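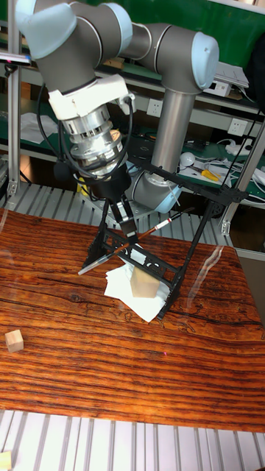 Hi Verna,

You asked for a quick update once the open day was behind us, so this is me at my desk with sore feet. It went well! Octavian thinks we had roughly 1,000 people through the building over the day, and I'd believe it from the noise in the hallway.

The brush station was the one people kept coming back to. We had the arm over the wood-grain table with a calligraphy brush in its black printed stand, and the plan was for it to pick up the brush and paint a simple stroke for each group. Stella ran 13 demos, and 3 of them had to be stopped when the fingers closed too high on the handle. She fixed that after lunch by lowering the grasp point a little – I'd like to have it sorted properly before we show it again. The kids didn't mind at all, and a couple of them cheered louder for the misses than for the strokes.

Money next, and it's short. We spent 1,562 dollars of the Okoth grant on the day, mostly on printing the stand (Erick went through four versions), brushes, paper and signs. The receipts are with Yaneth, who will send them over with the spreadsheet.

Two things I'd do differently. The table was too close to the shelves, so people could only watch from one side and the tall ones won every time. And we need a proper sign-up sheet. I have teachers' email addresses on the backs of flyers and one on my hand, which I did copy down before washing up.

The Nedetti school group wants to come back in April, and I've told them yes if you're happy with it. Could you let me know by the end of the month?

Thanks again for backing this one,
Your tired project lead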